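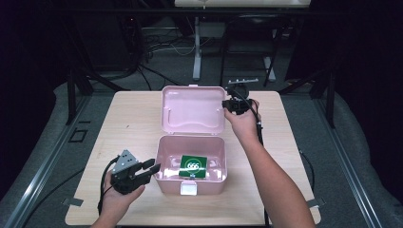 Workum lab says simple packing is close, but the home is still far

A small company in Workum that teaches machines to do household and shop-floor chores has published the results of its summer tests. The results are mixed. Putting one object into an open box works well most of the time. Closing the lid of the same box is still a problem.

The company, Virik, tested 12 chores in total. They include folding a towel, putting lids on jars, sorting small parts and packing plastic storage boxes with a hinged lid. For every chore a person first does the work many times with a pair of hand-held grippers, and the recorded movements are then used to train a robot with two arms.

According to the report, the robot finished 3 of the 12 chores at a level that the company calls "ready for a patient customer". All three are pick-and-place work on a table. In the packing test the robot had 51 tries. It placed the object inside the box in 44 of them, but it closed the lid and pressed the latch correctly in only 19.

"People are surprised when they hear this, because a lid looks easy," said Dinesh Joshi, who leads the tests. "You hold the box with one hand, you bring the lid over with the other, and at the end you push a little. This little push is the whole difficulty. Too weak and the latch stays open, too strong and the box moves away on the table."

Mr. Joshi said that shiny plastic makes the work harder for the cameras, and that thin lids bend in a different way each time. A person feels with the fingers when a latch is closed. The robot has to guess it from what it sees.

Speed is another weak point. A trained packer needs a few seconds for one box. The robot needed two minutes on average, and longer when the object was lying close to a wall of the box and was difficult to reach.

Not everybody in the trade is convinced that the method will be useful soon. Thongchai Wongsuwan manages the packing floor at Jaiswal, a mail-order company for craft supplies, and he visited the lab in September. He said he would take a machine for the first half of the job already now – filling boxes and leaving them open for a worker to close.

"For my floor this could be enough," he said. "But then I still pay for the worker and I also pay for the machine. I have to make the calculation."

He was more doubtful about private homes. In a packing room the table stays in the same place and the boxes are all the same type, he said, and in his own kitchen no two boxes have the same lid.

Virik plans to repeat the packing test with 2 new types of box and softer fingertips. A longer trial is also planned at a warehouse in Gulau, where the robot will work next to the staff during the morning shift. The company did not give a price for the machine and did not say when it could be sold.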